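Suche Suchbegriff eingeben Suchen

Werkstattbuch Greifer, August, Vormittag

Zweiter Durchgang mit den schmalen Fingern. Flelex nennt die Dinger "adaptiv". Laut Datenblatt legen sie sich um das Werkstück und gleichen Lagefehler aus. Im ersten Durchgang habe ich davon wenig gemerkt, deshalb heute noch einmal sauber, mit frisch gesetztem Nullpunkt und ohne am Regler zu drehen. Vergleich wie gehabt: die alten Parallelbacken von Garrido, gleiche Teile, gleiche Bahn, gleiche Geschwindigkeit.

Teile: die gedrehten Hülsen aus der Restekiste, dazu die flachen Deckel vom Projekt Foron. Je Fingersatz 200 Griffe. Gezählt wird nur, was in der Ablage liegt und nicht verdreht ist. Alles andere gilt als Fehlgriff, auch wenn die Steuerung "Objekt erkannt" meldet. Das tut sie nämlich gern, auch bei leerem Griff, wenn die Schwelle zu niedrig steht. Steht jetzt höher, siehe unten.

Hülsen: Garrido 7 Fehlgriffe, Flelex 36. Das ist kein Messfehler mehr. Beim Zusehen ist mir aufgefallen, dass die Spitzen an der Hülse ausweichen, sobald sie nicht genau auf der Mittellinie ansetzen. Das Teil dreht sich dann weg und rutscht unter den Finger. Der Lagefehler wird also nicht ausgeglichen, sondern an das Teil weitergegeben. Kann sein, dass es mit einer weicheren Auflage besser geht. Kann auch sein, dass die Finger für so etwas schlicht zu spitz sind.

Deckel: hier habe ich nach der Hälfte abgebrochen, weil die Ablage voll war und ich den Versatz im Programm vergessen hatte. Zahlen trage ich nicht ein, die wären nichts wert. Nur als Eindruck: mit den spitzen Fingern kommt man unter den Rand, mit den Backen nicht. Das ist der erste Punkt, bei dem ich für Flelex wäre.

Handkamera lief mit. Belichtung auf Automatik gelassen, weil die Auswertung von Okum das angeblich verträgt.

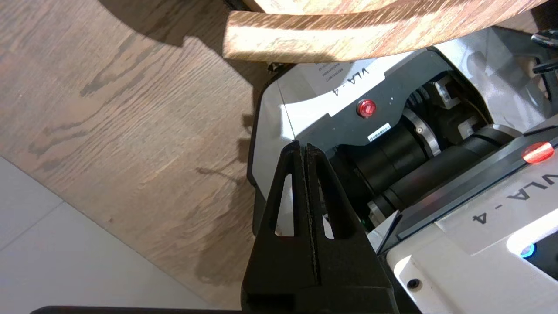

Mit der Automatik bin ich nicht zufrieden. Okum sucht die Fingerspitzen über den Kontrast zum Hintergrund, und sobald etwas Dunkles dahinter liegt, springt der gefundene Punkt. Im Protokoll sieht man das als Zacken in der Öffnungsweite, obwohl der Antrieb steht. In der Anleitung steht dazu ein einziger Satz, man solle "für geeignete Lichtverhältnisse sorgen". Danke. Ich habe die Belichtung dann fest eingestellt, und die Zacken wurden seltener, aber weg sind sie nicht. Solange das so ist, nehme ich die Öffnungsweite vom Encoder und lasse das Bild nur zur Kontrolle mitlaufen.

Noch zum Schließen: die Finger werden beim Anfahren auf Null gegeneinander gedrückt, und der Encoder zeigt danach nicht jedes Mal denselben Wert. Beim starren Satz von Garrido ist der Wert stabil. Ich vermute Nachgeben im Fingerkörper, vielleicht auch Spiel in der Aufnahme. Die Schrauben habe ich nachgezogen, ohne Unterschied. Wer das mit der Fühlerlehre prüfen will, gern, ich komme diese Woche nicht dazu.

Einstellungen, damit es jemand nachfahren kann: Schließkraft mittlere Stufe, Wartezeit nach dem Schließen 200 ms, Schwelle für "Objekt erkannt" eine Stufe über Werkseinstellung. Anfahrt senkrecht, keine Suchbewegung. Bei kürzerer Wartezeit hebt der Arm an, bevor der Griff steht, das verfälscht beide Sätze.

Zum Prospekt: dort gibt es ein Diagramm, in dem der adaptive Finger gegen einen "herkömmlichen" antritt und haushoch gewinnt. Welche Teile, welche Kraft, wie viele Griffe — steht nirgends. Ich würde darauf keine Bestellung stützen. Der Leihsatz reicht für unsere Zwecke, und für die Hülsen bleiben wir vorerst bei den Backen.

Offen:
- Deckel komplett wiederholen, Versatz vorher eintragen
- Flelex mit Gummiauflage auf den Spitzen, Dicke noch offen
- Okum fragen, ob man den Suchbereich im Bild fest vorgeben kann
- Nullwert zehnmal hintereinander anfahren und mitschreiben, beide Sätze

Nachtrag, 16:40: Nullwert doch noch probiert, nur mit Flelex. Er wandert in eine Richtung, immer weiter zu. Sieht eher nach Setzen als nach Spiel aus. Nach einer Pause war er wieder beim Ausgangswert. Morgen dasselbe mit Garrido.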